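Secretary desks, and why I can't stop reading about them

01/05/2018

I've fallen hard for drop-front desks! It started in September at the Grestdale flea market, and I've since read almost all 308 pages of an old Hoekstra furniture catalog. 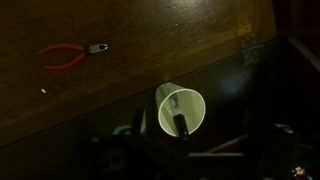
What gets me is how much living these desks were built for. Letters, bills, seed packets, keys, all in one piece of furniture that shuts at night. And they take wear so well – scuffs and a pair of red-orange pliers look right at home on old brown wood.

Pigeonholes are my favorite bit (I could talk about them for hours). 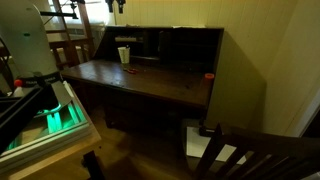

A reader in Humham wrote that hers has six, plus a secret drawer behind the middle one. A secret drawer! I went straight to the catalog and found three models with the same trick.

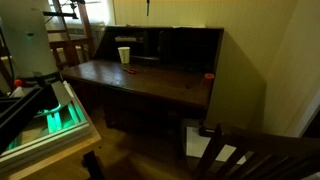
Stirnent Antiques told me to look at the hinges before anything else, as a fall front carries a lot of weight when it's down. Great advice, and I've been peering at hinges ever since.

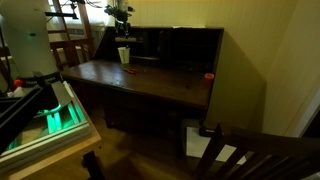 Next I want to learn about the wax finishes, and whether model 2167 in the catalog was ever made in cherry.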